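Home | News | Lending | Policy | Events | Subscribe

Category: Small Business Finance

Rurbridge opens second loan window for Main Street borrowers

March 14, 2018

Rurbridge Community Loan Fund will take applications for a second round of small business loans beginning next week. The first round closed in December with more requests than the fund could cover, and several applicants were asked to wait. Those applicants do not need to start over. Their files are still open, and a loan officer will call each of them to update the financial statements.

The new round is meant for businesses that have been turned down by a bank or offered terms they could not carry. Owners may use the money for equipment, inventory, leasehold improvements or working capital. It can't be used to pay off personal credit cards, even where the card was used for the business. That question came up often in the first round and the answer has not changed.

Kaan Avcı, who runs the lending desk, said most of the delays last year came from missing paperwork. "People send the tax return and forget the schedules," he said. "Then it sits in the stack until we can reach them."

To help with that, the fund has shortened its checklist. Applicants now need to send 2 years of business tax returns with all schedules, a current profit and loss statement, a list of existing debts, and a copy of the lease if they rent. Startups without 2 years of returns can send a business plan and personal returns instead. Bank statements are no longer required at the first stage but may be requested later.

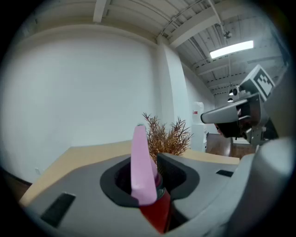
The interest rate is fixed for the life of the loan. There is no prepayment penalty. A closing fee applies and can be rolled into the loan balance, although borrowers who can pay it up front will save a little over the term. Collateral is reviewed case by case. The fund will take a second position behind a bank on equipment, and it has done so on a number of loans already.

Borrowers who were approved in the first round include Priretti, a bakery that needed a larger oven and a delivery van, and Karabulut, a family upholstery shop that moved into its current space after losing its old lease. Both are making payments on schedule. Karabulut has also asked about a line of credit, a product the fund does not offer at this time.

Part of the capital for the new round comes from Rorna, a regional credit union that agreed to place a long-term deposit with the fund at a below-market rate. The deposit can be used only for loans inside the service area. The rest is money repaid by earlier borrowers and a state grant that was carried over from last year.

Yiğit Uysal, the fund's director, spoke about the arrangement at the annual lenders' breakfast. He said the deposit lets the fund plan further ahead than grants do, because grant awards are often announced late and have to be spent quickly. He also said the fund will keep setting aside reserves at the same level as before. Some members had asked whether the reserve could be lowered to make more loans. The board looked at it and decided to leave it alone for now.

The service area map was redrawn over the winter and now takes in the townships along the river, which were left out when the fund was started. Anyone unsure whether an address qualifies can call the office and ask. The online lookup still uses the old map and should be fixed before the window opens.

Very small loans are handled separately. Requests under $2000 go through the microloan desk, use a one-page form, and do not require a business plan. Decisions on those usually take a few days. Larger requests go to the loan review group, which meets every other week.

Free help with applications is available by appointment at the main office. Bring whatever records you have, even if they are incomplete. Evening appointments are offered in English and Spanish and tend to fill first. Walk-ins will be seen if someone is free, but there may be a wait.

Forms can be picked up at the front desk or requested by phone. Completed applications may be mailed or dropped off. Please do not email tax documents.

Share | Print | 2 comments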